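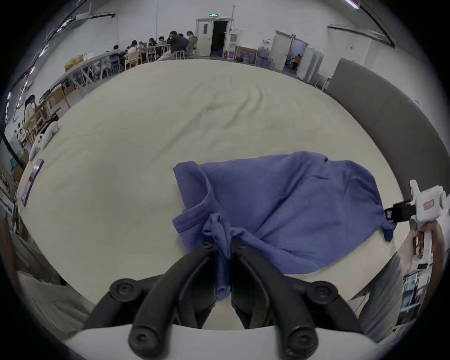 Samstag, 15. Dezember, Lestside, großer Raum

Eigentlich wollte ich nur bis mittags bleiben und die restlichen Hemden durchsehen, aber dann haben Ratih und ich uns in der Frage festgebissen, ob man auf einer Matratze überhaupt vernünftig T-Shirts falten kann. Ich schreibe das jetzt gleich auf, solange ich es noch im Kopf habe, am Montag bin ich wieder bei den Vorhängen und dann ist alles weg.

Stand von November war ja: Falten auf dem Tisch geht gut, Falten auf dem Bett geht »irgendwie«. Das steht da wirklich so, in meiner Handschrift, ohne Maße, ohne Stoffangabe, ohne alles. Also noch mal von vorn und diesmal ordentlich.

Unterlage: die große cremefarbene Matratze mit dem glatten hellen Bezug. Ich habe ihn zuerst straff gezogen, so gut es eben geht, ein paar weiche Falten bleiben immer stehen, vor allem auf der oberen Hälfte. Darius hatte im November geschrieben, man solle den Bezug vorher dämpfen. Habe ich einmal gemacht, bringt für das Falten nichts. Sobald man sich mit dem Knie abstützt, sind die Wellen wieder da. Ich lasse es künftig weg, außer jemand nennt mir einen Grund.

Hemden: die zwölf aus der Kiste Landry, Baumwolle, alle einmal gewaschen und auf der Leine getrocknet. Das blauviolette habe ich als Arbeitshemd genommen, weil man den Saum auf dem hellen Bezug so schön erkennt. Bei den weißen aus derselben Kiste habe ich ständig danebengegriffen, weiß auf creme ist für meine Augen nach zwei Stunden eine Zumutung! Für alle, die das nachmachen: nehmt zuerst ein farbiges. Die weißen kann man immer noch machen, wenn die Hände den Ablauf kennen.

Ablauf, so wie ich ihn jetzt für den besten halte:

Hemd aus dem Knäuel holen. Klingt blöd, ist aber der Teil, der auf der Matratze am längsten dauert. Auf dem Tisch schüttelt man einmal, legt ab und streicht aus, fertig. Auf dem weichen Bezug liegt der Stoff nach dem Schütteln genauso verknüllt da wie vorher, er rutscht nicht, er bleibt liegen, wo er hinfällt. Ratih sucht immer zuerst den Saum und zieht von dort aus auf. Ich suche die Schultern. Wir haben das eine Weile gegeneinander probiert und ich muss zugeben, dass ihre Variante besser ist, der untere Saum ist lang und man findet ihn auch mit halb geschlossenen Augen. Die Schulternähte bei den Landry-Hemden sind dagegen so flach, dass ich zweimal einen Ärmelansatz für die Schulter gehalten habe.

Dann aufziehen, beide Ecken am Saum fassen und Richtung Fußende ziehen, flach über den Bezug. Wenn der Stoff sich dabei zu einem Strang verdreht, loslassen und neu ansetzen. Nicht weiterziehen! Wer weiterzieht, hat nachher eine diagonale Knitterfalte quer über dem Bauch, und die geht auf der weichen Unterlage nicht mehr raus, weil man keinen Gegendruck hat. Das ist mir beim ersten und beim vierten Hemd passiert. Beim fünften habe ich aus Trotz versucht, sie mit dem Unterarm auszustreichen, und hatte danach zwei.

Ausstreichen von der Mitte nach außen, mit der flachen Hand und wenig Druck. Bei viel Druck sinkt die Hand in die Matratze ein und schiebt den Stoff vor sich her. Auf dem Tisch mache ich es genau umgekehrt, da darf man richtig drücken. Das war für mich die eigentliche Erkenntnis des Tages, und ich ärgere mich ein bisschen, dass ich dafür einen halben Samstag gebraucht habe.

Ärmel nach innen, Seiten nach innen, Drittel hoch, Drittel hoch. Da gibt es keinen Unterschied zum Tisch, außer dass die Kanten weicher werden. Die fertigen Päckchen sehen auf der Matratze prima aus und fallen beim Hochnehmen ein Stück auseinander. Man muss sie unterfassen, mit gespreizten Fingern, wie einen Tortenboden.

Zum Rand: Die Kante der Matratze ist tückisch. Wenn man zu weit außen arbeitet, hängt irgendwann eine Ecke vom Saum über die Seite, und dann zieht das Gewicht das halbe Hemd mit. Bei dünner Baumwolle weniger, bei den dickeren aus der Fenska-Lieferung sofort. Ich bleibe ab jetzt immer 30 Zentimeter vom Rand weg, das ist auch für den Rücken erträglich, wenn man kniet. Stehend ist es nichts für mich, stehend ist die Matratze zu tief. Ratih ist kleiner als ich und sieht das anders, sie hat alles im Stehen gemacht und hinterher kein Wort über ihr Kreuz verloren.

Zeiten habe ich nur für einen Durchgang mit, und zwar für die letzten acht Hemden, als wir beide schon eingearbeitet waren: etwa 12 Minuten vom Haufen bis zum Stapel, zu zweit, abwechselnd. Für den Tisch fehlt mir die Vergleichszahl von heute, da muss ich noch mal ran. Die Novemberzahl nehme ich nicht, da waren andere Hemden im Spiel und Darius hat zwischendurch telefoniert.

Zur Ordnung im Raum, das gehört auch hierher, sonst macht es wieder keiner. Die zwei weißen Plüschhunde bleiben auf der Matratze, linke Seite. Ich weiß, dass sie im Weg sind, wenn man große Teile ausbreitet. Aber ich finde es für die Kleiderversuche ganz richtig, dass dort nicht alles leer geräumt ist, auf einem echten Bett liegt ja auch immer irgendwas herum. Bei mir zu Hause sind es eine Wärmflasche und mindestens ein Buch. Für Laken und Bezüge kann man sie ja rüber ins Regal setzen, dann aber bitte wieder zurück! Gewaschen werden sie mit der hellen Wäsche, im Beutel, kein Trockner.

Die Karte mit Pink, Rot und Blau am linken Rand bitte auch da lassen, ich nehme sie gern als Anhaltspunkt, wo bei mir »links« aufhört. Die hellen Holzregale habe ich nur oben durchgesehen. Unten liegt noch manches, das wir vor den Feiertagen sortieren sollten, und im Regal auf der anderen Seite sowieso, da steht inzwischen alles Mögliche durcheinander. Ich plädiere für einen Vormittag mit offener Tür und lauter Musik, Ratih plädiert für eine Liste. Wahrscheinlich wird es beides.

Licht: Deckenleuchten alle an, das reicht völlig, auch am Nachmittag. Bei dem dunkleren Stoff sieht man trotzdem die Naht am Halsbündchen schlecht. Ich habe mir angewöhnt, das Etikett zu ertasten, dann weiß ich, wo hinten ist. Zwei Hemden haben kein eingenähtes Etikett, nur einen Aufdruck, und genau die habe ich prompt verkehrt herum gefaltet. Das fällt im Stapel kaum auf, aber wenn man sie danach anzieht, schon.

Faltmethode Weston, also die mit dem Überkreuzgriff, bei der man mit zwei Fingern an der Schulter und zwei Fingern in der Mitte kneift und das Hemd dann in der Luft umschlägt: habe ich heute auch auf der Matratze versucht. Auf dem Tisch liebe ich sie, man kommt sich dabei vor wie ein Zauberkünstler. Auf der weichen Unterlage klappt das Kneifen sogar besser, man kommt schön unter den Stoff, weil alles nachgibt. Dafür misslingt mir das Ablegen. Die untere Lage bleibt am Bezug hängen und rollt sich ein. Mit dem blauvioletten drei Versuche, einer brauchbar. Ratih sagt, ich müsste vor dem Ablegen einmal kurz anheben und ausschütteln. Wir haben es dann nicht mehr ernsthaft probiert, es war schon spät und ich hatte Hunger. Steht auf der Liste.

Was ich noch wissen will: ob der glatte Bezug schuld ist oder die Matratze selbst. Mit einem Brett unter dem Bezug könnte man das leicht trennen. Darius, du hattest doch die Platte vom alten Zuschneidetisch zur Seite gestellt, liegt die noch im Keller? Und wenn ja, ist sie entgratet? Ich will mir nicht den Bezug aufreißen, der kostet nachbestellt mehr, als man denkt, und Fenska hat gerade lange Lieferzeiten.

Ins Wäschebuch eingetragen unter 939, damit es dort auch jemand findet. Bitte keine neuen Nummern für die Wiederholung anlegen, einfach dranhängen.

Noch zu klären, ohne Reihenfolge:

Vergleich Tisch mit denselben Hemden, gleiche Leute, gleiche Tageszeit
Brett unter den Bezug
Weston mit Ausschütteln vor dem Ablegen
langärmlige Hemden, da wird das mit den Ärmeln vermutlich lustig
ob es einen Unterschied macht, wenn die Hemden noch ein kleines bisschen klamm sind (Ratih schwört darauf, ich will es erst sehen)
neue Beutel für die Plüschhunde, der Reißverschluss vom alten klemmt

Nachtrag, zwei Stunden später: Ich habe die gefalteten Hemden vor dem Gehen noch mal hochgenommen und wieder hingelegt, alle nacheinander. Die Päckchen mit den Drittelfalten halten, wenn man sie vorher einmal mit der flachen Hand auf dem Tisch festklopft. Also falten auf der Matratze, klopfen auf dem Tisch. Das ist zwar ein Weg mehr, aber der Stapel bleibt stehen und man muss im Schrank nicht alles neu machen. Ich habe sie jetzt so weggelegt, mit dem Bruch nach vorn, die dicken unten. Wer am Montag zuerst da ist, schaut bitte einmal nach, ob die Kanten noch sitzen, und schreibt es hier drunter. Schlüssel ist bei Ratih.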